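Gray open bin, scratched floor: refinish or leave alone?

tenside_max
Member
Looking for opinions on floor wear in open gray bins used for mixed small items. Ours gets loaded and emptied all day. The floor has gone from even gray to streaky, and the walls are scuffed to a lesser degree. Bin sits on a light wood bench. Contents are dry goods under 400 g each. I am considering a full sand and recoat in March.

Kütt
Senior member
What is the floor made of? Coated and bare surfaces need different treatment. Also state whether the holes are plugged.
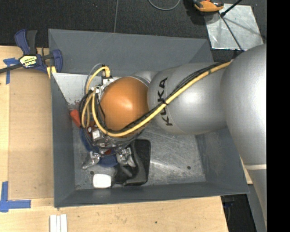
tenside_max
Member
Floor material was never recorded when we bought the bin, so I can't give you a grade. Walls are angled and I would leave those as they are. My concern is the floor, where the scratches run together with the pale streaks of reflected light and I can't judge depth by eye. There are two small round holes, one toward the right side and one near the lower left. No plugs fitted.

Kütt
Senior member
Drag a fingernail across the worst scratch. If it doesn't catch, leave it. I would not sand around those holes in any case. You will round the edges and small parts will start to hang up there.

zillach7
Member
Disagree. Edges can be masked. I did a floor of similar size with 400 grit, 7 passes in one direction, then wiped down. The glare dropped enough that white items were easier to pick out. Time was 14 minutes excluding setup.

Kütt
Senior member
And how did it look after 100 loads? A uniform matte surface shows new scratches sooner than an old worn one does.

zillach7
Member
More than 100 by now. Some new marks, all shallow. I consider it acceptable.

J. Lazarević
Moderator
Two separate questions are being mixed. Glare is handled with a liner or by moving the lamp. Scratches only matter if they hold dirt or snag the goods. At Skendalholm we use a cut-to-fit mat, replaced when it curls. Cut openings over the holes if you need them for draining during washdown.

tenside_max
Member
A mat would reduce depth, and the bin is already close to full on some loads. Fingernail test done: catches in one place, near the front wall. I will spot sand that area only and skip the recoat.

Kütt
Senior member
Reasonable. Keep the grit off the walls.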